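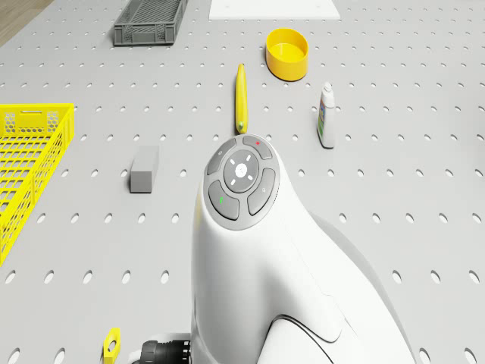
Slide 1 — hello, what this is

Saodah Ngau, Claltindale. Ten minutes, questions at the end, shout if the mic drops.
Review of the Lallness practice kit. Software only — simulated table, simulated arm, you bring your own control code. We paid for our seats, no deal with them.

Slide 2 — what you get

Pegboard table, white arm, box of props. Banana, yellow bowl, little bottle with a label, crate, mesh basket. Move them wherever you like, save the layout, reload it.
269 a seat per year. Support is email only. They did answer us, usually by next morning.
Camera can go anywhere. We mostly run it from above, looking down past the arm.

Slide 3 — the good

Install was quick. One laptop, one coffee.
Props look decent. Shadows too, more than I expected at this price. Buttons on the arm are drawn right down to the little symbols.
Banana to bowl is the starter task. Everybody does it first. Our new people had it going by lunch — say the thing about lunch being late.
Resets are instant. On the real bench somebody has to walk over and put the banana back.

Slide 4 — the not so good

Basket. Grabbing it by the rim is a pain, fingers go through the mesh about one try in five. Reported in June, still open.
Only 2 arms in the library. If yours isnt one of them, wait or go to Ovside.
Manual is thin. The page on saving layouts is for the old menu.
Arm blocks a lot of the table in the top view. Add a second camera early, dont do what we did and find out after a week of runs.

Slide 5 — numbers (go fast)

Ran 70 starts of banana to bowl, mixed layouts. Some 70 percent made it with the stock settings. Better after we slowed the approach.
Not a fair test against Van Rooij, we only had their trial. DON'T get dragged into this one.

Slide 6 — would we buy again

Yes for teaching. Yes for trying a layout before you book bench time.
No if your job is mostly baskets and bins. Wait for the fix.
Ask them for the classroom price, it's not on teh site.

Questions. Leave slide 4 up.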